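Filed under: Hockey / Fan Questions
October, by Ehsan Malik

Can Brisham still trade Xiao before the deadline?
Yes, if he waives his no-move clause, and he has shown the enthusiasm of a man asked to help with a couch. 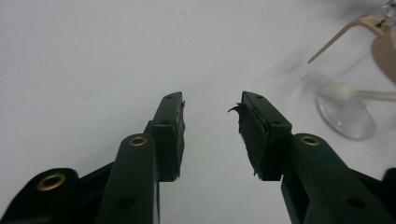
What would Guludow want back?
A pick and a goalie, most likely. Their pitch is that Puvetti, with 40 points, needs a center. The gap between the two front offices is as wide and blank as the white stretch between those two green fingers — and Saturday's call didn't narrow it.

Does a retained salary count against the cap?
It does, for the full term. Ask anyone still paying a backup from 7 coaches ago.

Contact the desk | Back to top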